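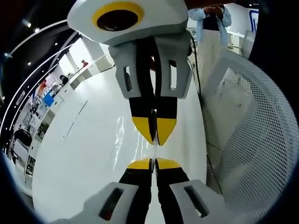
The part that broke was a fingertip small enough to close your hand around. It came off the left arm of a Wodia packing cell during the night shift in May, cleared the side guard, and landed in a walkway at the Lougher plant in Bomden. An operator found it when he stepped on it. He picked it up, looked at the machine, and pressed the stop.

No one was hurt. The cell was down until the next afternoon, and the plant wrote it up as a mechanical failure: worn tip, replace, resume. A new tip went on and the cell ran again for nine days. Then the same thing happened on the same arm, and this time the tip stayed inside the guard but the finger behind it was bent.

Plamlow, the company that supplies the software that runs the cell, took the second call more seriously than the first. It had six of these cells in the field, all doing roughly the same job. Each has two arms. One picks a clear plastic pouch from a tray, turns it, and passes it to the other, which sets it in a carton. The pass takes place in the air, with the two sets of fingers facing each other and the pouch between them.

"We went in expecting a bad part," says Rodica Pop, who led the investigation for Plamlow. "The tips from that batch had been a little soft. I had more or less written the first paragraph in my head on the drive over."

The tips were fine. They had been hit.

## Two hands, two clocks

Plamlow's robots learn the pass from people. A demonstrator takes a gripper in each hand and does the job at a table, over and over. The hand-held units have two fingers and a camera, and the fingers match the ones on the robot. Every unit records what its camera sees, how it moves, and how wide its fingers are open. The software is trained on those recordings, and the arms then try to do what the hands did.

For work that takes one hand, this is fairly forgiving. A person who is a bit slow or clumsy produces a recording of a slow or clumsy pick, and the robot copies something close to it. Two hands add a question that one hand never raises, and it is the question of when. If the right hand closes on the pouch and the left hand opens a moment later, the pass works. If the left opens first, the pouch falls. And if the right arrives before the left has stopped moving, the fingers meet.

The two hand-held units are not wired to each other. Each keeps its own time with its own clock, and the recordings are lined up afterward. To make that possible, every session used to begin with what the team calls a tip touch. The demonstrator points the two grippers at each other, brings the tips together until they just meet, and pulls them apart. The moment of contact shows up in both recordings. The software finds it in each, calls it zero, and counts forward from there.

It's a simple method and it works well at the moment it is done. The trouble was in what came after.

## What the recordings showed

Pop's first step was to pull the cell's own logs from the two nights. They showed the right arm moving in for the pouch while the left was still swinging it around. In most passes the gap between the arms was small but sufficient. In 24 passes over the two nights there was contact of some kind, usually a light brush that left no trace except a short spike in motor current. The cell had a threshold for that spike, and most of the brushes came in under it.

"So it had been knocking on the door," Pop says. "The threshold was set to catch a jam. It wasn't set to catch a tap, and a tap repeated enough times will loosen a tip."

She then went back to the training data. The pass had been taught from 275 sessions recorded over the previous winter, with several demonstrators. She picked a few and watched the left and right recordings side by side. They looked right. She watched the same sessions again from the end, and they didn't look right at all. Late in a long session, the right-hand recording showed the fingers closing on a pouch that the left-hand recording said had not arrived.

The clocks were drifting. One of the hand-held units, a right-hand one, ran slightly fast as it warmed up. In a short session the error was too small to matter. In the longest sessions it reached 400 milliseconds by the end. A person passing something from hand to hand does the whole exchange in not much more time than that.

The software had no way of knowing. It had a zero at the start, it trusted both clocks from there, and it built up a picture of a task in which the right hand was sometimes early. It learned to be sometimes early too.

Why only one cell showed the damage took longer to sort out. The other five were running a version trained before most of the long sessions were added. Bomden had been given the newer version first, as a plant with a good maintenance crew and a patient manager. The manager has since asked to be somewhat further down the list.

## The check that passed

Plamlow did test its recordings before using them. Each session was checked for dropped frames, for a camera that had lost track of its position, and for finger readings outside the possible range. A session with a missing tip touch was thrown out. The drifting sessions passed all of it.

Valtteri Hirvonen, an independent machine safety consultant brought in by the plant's insurer, spent two days at Bomden and another three at Plamlow's recording floor. His report is short on blame and long on procedure. He found that the step everyone relied on was done once, at the point in the session where it was least likely to show a fault.

"Both units are fresh out of the charger and have been sitting next to each other," he says. "Of course they agree. You want to ask them again when one has been in somebody's hand for an hour."

He was harder on the guard. The side panels at Bomden stopped at a height chosen to keep people's arms out, and the risk assessment had considered a dropped pouch and a dropped carton. It had not considered a part of the gripper leaving the gripper. Hirvonen wanted taller panels on all the cells whether or not the software was corrected, and he wanted the two things kept apart in the paperwork.

He also noted that the first failure had been closed in a single shift by replacing a part. The broken tip went in a bin. It would have shown a dent on its inner face, as the second one did, and the second failure might not have happened.

The recording floor itself is an open office with a black ceiling and long white desks. The demonstrators work at a broad glossy table in the middle of the activity, with other people around the desks behind them. The sessions Pop watched had been recorded under the same conditions, and she checked whether reflections from the tabletop or from the plastic had confused the cameras. Clear plastic is awkward for any camera. She found a few frames where the position estimate had wobbled, but nothing that lined up with the late passes, and she ruled it out.
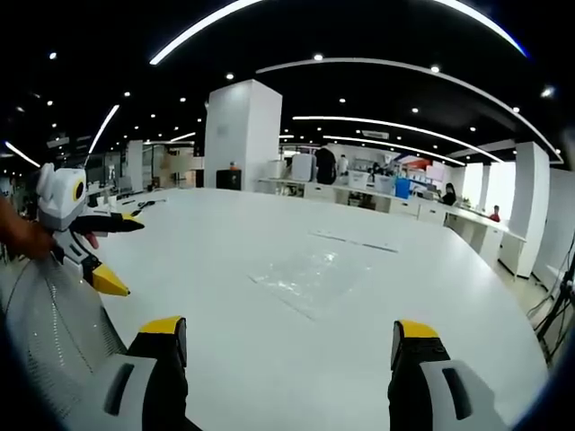 ## What changed

The fix came in three parts, and the first was the cheapest. Every session now has a tip touch at the beginning and another at the end. If the two recordings disagree at the second touch by more than a small margin, the session is set aside. Sessions are also shorter. Demonstrators used to go until they ran out of pouches or patience, and they now stop on a timer.

The second part was the data. Pop's team could not go back and add an end touch to sessions already recorded, so they looked for other moments when both hands had to agree. The pass itself was the obvious one: a pouch held by both grippers moves both of them together, and that shared motion can be matched. Most of the sessions were re-timed this way and kept. The ones that couldn't be matched with confidence were deleted, over the objection of people who had spent weeks making them.

"I understand it," Pop says. "You stand there with your arms out all day and then someone tells you it's going in the trash. One of them told me her shoulders still had the data."

The third part was in the cell. The contact threshold is lower during the pass, and repeated light contacts are counted and reported even when each one is harmless. After a certain number the cell stops and asks for an inspection of the tips. This has caused some extra stops. At Bomden the shift leads complained about them through the summer, and the number was raised once, after a review that Hirvonen signed.

The taller panels were fitted at all the plants by early fall. Plamlow's final report to its customers is dated 20 Dec 2018 and includes the current logs from both nights, which the company had at first wanted to summarize.

One item in it is still marked open. The unit that ran fast was sent back to its maker, who tested it on a bench and found it within tolerance. The tolerance is published, and it's a reasonable one for a camera used alone. Pop has asked for a tighter figure for units sold in pairs and is waiting for an answer. Until she gets one, the returned unit stays on a shelf in her office with a strip of tape over the power switch, and the demonstrators go on touching tips at both ends of the session.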